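Search tickets, assets, people

We use cookies to keep you signed in and to remember your queue filters. Accept / Manage

Ticket: Arm cell, spares and replacement plan
Queue: Lab equipment, Sulberg
Opened: Jul 12, 2021
Priority: Normal
Status: Waiting on budget holder
Linked: Adivari bench expansion request

Problem

Job on the bench arm stops before the end of the cycle. The controller reports a position error on the wrist joint and drops torque. It happens on the cube transfer and on the matchbox transfer. The operator has to support the arm by hand, clear the fault, and home it again. The Adivari plan assumes we buy more arms of the same size in August, so purchasing asked for a cause before the order goes out.

What was checked

1. Supply voltage at the base, arm idle. In spec.
2. Supply voltage at the base, arm moving. Dips on fast moves. The dip lines up with the fault in the log.
3. Swapped the power supply for the one from the spare kit. Dip is smaller. Fault still occurs, less often.
4. Swapped the servo cable between the elbow and the wrist. Ran 12 cycles, no fault. Put the old cable back, fault returned on cycle 6.
5. Flexed the old cable by hand with a meter on it. Resistance jumps near the connector at the wrist end.
6. Gripper opens and closes on command. Finger pads checked and left in place.

Two separate items, then: a worn cable and a supply with too little headroom. The arm itself does not need replacing. I had that down as the likely result when the ticket came in and have removed it from the estimate.

Cable routing

The cables on this arm hang in bundles from the joints to the base, and the wrist run takes the most bending. Any new arm should be ordered with a sleeve kit and one spare cable per joint. The base board is exposed, so a cover goes on the list as well.

Bench layout for the test job is one green cube and a black box with the matches in it. Nothing in the parts set costs enough to need its own line.

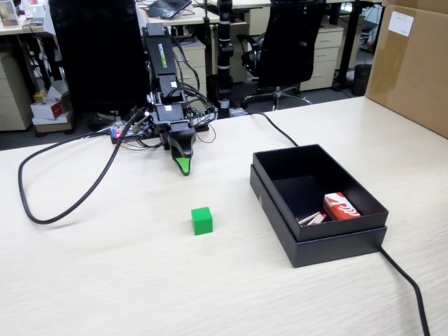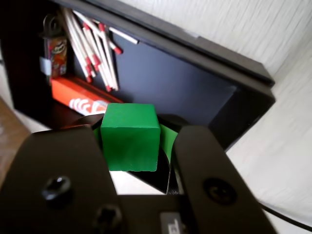
Itzel Zepeda: I can't approve the full Adivari quantity on this. If the fault is a cable and a supply, the order should be cut to one arm now, with the cables and supplies bought for the cell we already have. What does the reduced order come to, and does it still get us the second station?

Reply from queue

Reduced order comes to $700 for the first release. It covers:

- cable set for the existing arm, plus one spare for the wrist
- higher rated power supply for the existing arm
- sleeve kit and board cover
- spare finger pads, one pair

The second arm is a separate release and is not in that figure. The second station can be built with it in August if the release is signed before the end of this month. Lead time from Espinoza is 21 days for the arm. Cables and supplies are stock items there. Uken quoted the same cable set with a longer lead and no sleeve kit, so I have left Uken as the fallback.

Planning notes for the second release

Supply: one per arm. Sharing a supply between two arms was in the original Adivari sheet and should be struck. With the dip seen in step 2 there is no room for it.

Spares: the sheet had no spares line at all. I added cables and pads. Servos are held back until we have a service interval from real use. If a wrist servo fails before then, the cell is down for the length of one order.

Table: no purchase. The present bench takes the arm and the test box. For the second station we need another table with a clamp edge, and facilities may have one. Asset search under "table, office" returns several with no location filled in.

Labor: half a day to recable, half a day to rerun the test set. Mine, not charged to the project.

Depreciation: left as entered. Finance can change the term if they want the arm treated as consumable equipment.

Update

Itzel has agreed to the first release and wants the second held until the recabled arm has completed a full test set with no fault. Pass condition is 21 consecutive cycles, cube and matchbox both, at normal speed. Slowing the arm to get through the set does not count, since the dip only shows on fast moves.

Open items

- PO number for first release
- confirm connector type with Espinoza before they ship, old cable can go with the query
- correct the Adivari sheet: supplies per arm, spares line, second arm moved to its own row
- find a table
- old supply goes back to the spare kit, tagged for light duty only

Ticket stays open until the test set is logged. Next action is with purchasing.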